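Home | Reviews | Laundry | Kitchen | Storage | About

Vernley flat-top folding table: four months of laundry

By Ebbe Dalen
30th September

I bought the Vernley because I was tired of folding on the bed. The bed is too low and too soft, and by the time I'd finished a load my back hurt and half the stacks had slid over. I wanted a plain white surface at a decent height that I could leave up in the back room, and I didn't want drawers, baskets or an ironing pad built into it. There aren't many of those. Most of what gets sold as a laundry table is a cabinet with a small lid on it.

It cost $196 with shipping. It came in one flat box, heavy enough that I had to walk it down the hall on its corners. The legs bolt on with a hex key that comes in the bag, and the instructions are a single sheet with drawings and no words. Assembly took me 40 minutes, including the time I spent looking for the last washer. Two of the bolts needed tightening again after the first week. They've stayed put after that.

The top is smooth, with a low sheen, and nothing has snagged on it so far. Knits slide a little more than I'd like. If you fold by pulling a sleeve across and pressing it down, the whole shirt can travel with your hand. I got used to holding the hem with my left hand while I worked. My old table had a slightly rough finish that held fabric better, but it also picked up lint and was a pain to clean. 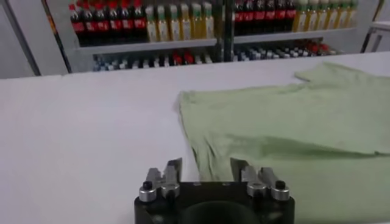 T-shirts are the bulk of what I fold, and they're the reason depth matters so much. You need room to lay one out, smooth the creases toward the hem, and still have a place for the finished stack. On the Vernley I can do that with an adult large without anything hanging over the front. Soft cotton that has sat in the basket overnight needs a couple of passes with the flat of the hand before the first fold or the crease gets locked in. A firm top helps there. On the bed I could never get those out.

Sheets are another matter. A queen fitted sheet is too big for it, as it would be for any table I could fit in the room. I fold those standing up and use the table only for the last two folds.

Cleaning is easy. A damp cloth takes off detergent drips and dust. I did get a blue mark from a new pair of jeans, and that needed baking soda and some rubbing. It came off completely. White shows everything, so if that bothers you, the same table is sold in gray.

My neighbor Sajib Abeysekara has the Brunet, which is the one most people compare this to. It folds flat against the wall, and if you're short of space I'd go for that. It does flex when you lean on it, and the top is a good bit narrower. I also looked at the Lisero, but the height was wrong for me and it can't be changed.

What I'd fix: the feet are hard plastic and they scratch. I put felt pads under them the second day. The edges could be rounded more, too. They aren't sharp, but I've caught my hip on one corner enough times to mention it.

I'd buy it again at the same price. 4 out of 5.

We use cookies to remember your settings. Accept | Manage

Contact | Privacy | © Vosto Home Reviews | Back to top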